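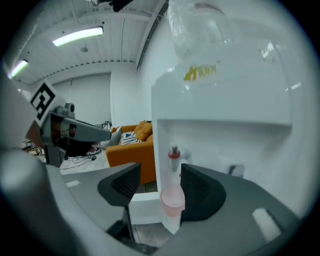 Week two with the Mitavance handheld gripper kit and I have opinions, so here comes a thread. We're a small shop that teaches arms to do household stuff, and we rented the kit before deciding whether to buy. My favorite test so far is the water dispenser: pink plastic cup in the alcove, white tap with the red cap right above it, a finger on either side. It's a tight little space and you find out fast whether a gripper is too chunky.

Verdict on chunky: a bit! The body is wide and curved and I keep wanting to bump it into things. The fingers are great though. The ribbed pads hold thin plastic cups without crushing them, and I say that as someone who crushed plenty with our old Stunditz pair.

Setup took me 15 minutes the first time and 5 now. The manual is fine – skip the calibration chapter and watch the video, it's the same thing with fewer diagrams.

Battery: I got through 66 takes on one charge before it started blinking at me. My wrist gave out way before that. They really need a smaller handle option, and yes, I wrote and told them.

Chepkoech Nzioka asked what it costs. Rental is $200 a week for the pair, chargers and case included. You can put the first week toward buying if you decide by December, which I like a lot.

Stuff I don't love: the export tool. It renames every folder and then sorts them wrong. Support answered the same day and said a fix is coming, no date given.

Would I rent again? Yep, already extended. Next up is the Trelia kit, same cup, same tap, and I'll post those numbers in this thread when I have them.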